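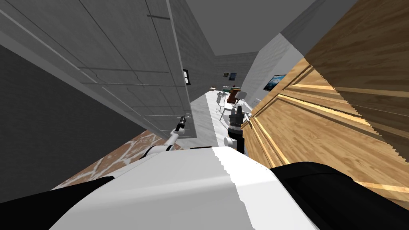
Mudano Forwarding
Receiving Dock and Bonded Cage: Monthly Inspection Checklist
Month: November
Inspected by: Effie Strachan
Reviewed by: Pylyp Vasylenko, import desk
Marks used: OK / Needs work / Fail / N/A

Section 1. Dock doors and levelers

1.1 Doors open and close fully, no cable fraying. OK
1.2 Door seals whole. Needs work
Comment: Seal on door 4 is torn at the lower left. Rain got in on the Posberg cartons last month and two had to be reboxed before customs would look at them. Taped for now. Replacement strip is on order.
1.3 Leveler lips flat, no bent hinge. OK
1.4 Wheel chocks at each door. Needs work
Comment: Door 2 has one chock, should have a pair. Drivers are borrowing from door 3.
1.5 Dock lights working. OK

Section 2. Container unloading

2.1 Seal number checked against the bill of lading before the bolt is cut. OK
Comment: Watched the Brøndum container being opened at 7:15 a.m. Number was read out loud and written down first. Good.
2.2 Cut seals bagged, labeled and kept with the file. Fail
Comment: Found loose seals in the drawer under the dock desk with no labels. The import desk needs these if there is a claim. Pylyp has asked for this before.
2.3 Doors opened one leaf at a time with a strap across. OK
2.4 Airbags and dunnage cleared before the forklift enters. OK
2.5 Fumigation notice checked, container aired out when required. OK
Comment: Airing log is filled in through the end of last month. Please use ink.

Section 3. Floor and racking

3.1 Aisles clear to the painted lines. Needs work
Comment: Empty pallets stacked in the aisle behind the Mikow freight. Moved while I was there. The lines are worn off at that end and need repainting.
3.2 Load signs posted on each rack bay. OK
3.3 Uprights free of dents. Needs work
Comment: Bay 56, front upright, dented at fork height. Measured it and it is within the limit, but put a guard on it. Bottom level only until the guard is on.
3.4 Beam clips in place. OK
3.5 Nothing stored within reach of the sprinkler heads. OK

Section 4. Bonded cage

4.1 Gate locked when unattended. OK
4.2 Key log current. Needs work
Comment: Two lines signed out with no time back in. Both keys were on the hook.
4.3 Bonded goods tagged with entry number. OK
4.4 Count matches the inventory record. OK
Comment: Record shows 889 cartons, floor count 889. The 430 for Brøndum are on hold waiting for a corrected invoice and should stay on the north side. Do not mix with released goods.
4.5 Exam area marked and empty when not in use. OK

Section 5. Forklifts and pallet jacks

5.1 Daily check sheet on each truck. OK
5.2 Horn, lights, seat belt. Fail
Comment: Horn on truck 2 does not sound. Tagged out at 9:40 a.m. Stays out until repaired and signed off by the service company.
5.3 Battery charging area has eyewash, gloves and apron. OK
5.4 Operator cards current. OK
Comment: One card runs out in January. Class is booked.

Section 6. Hazardous cargo

6.1 Separation chart posted at the holding area. OK
6.2 Shipper's declaration on hand for each lot. OK
6.3 Spill kit full and sealed. Needs work
Comment: Kit has been opened and the pads are low. Minimum is 100, refill to that and put a new tag on the lid.

Section 7. Exits and first aid

7.1 Exit doors open from inside without a key. OK
7.2 Extinguishers tagged and on hooks. OK
7.3 First aid box stocked. OK
7.4 Emergency phone list up to date. Needs work
Comment: Still shows the old number for the import desk.

Reviewer comments (P.V.)

Item 2.2 goes to the top of the list. Bags and labels are in the supply cabinet by the import desk. For 1.4, buy two pairs so there is a spare. Agree with keeping truck 2 out. Send me the repair slip when it comes in and I will close 5.2. Phone list corrected and reprinted, 7.4 closed.

Open items carried to next month: 1.2, 1.4, 2.2, 3.1, 3.3, 4.2, 5.2, 6.3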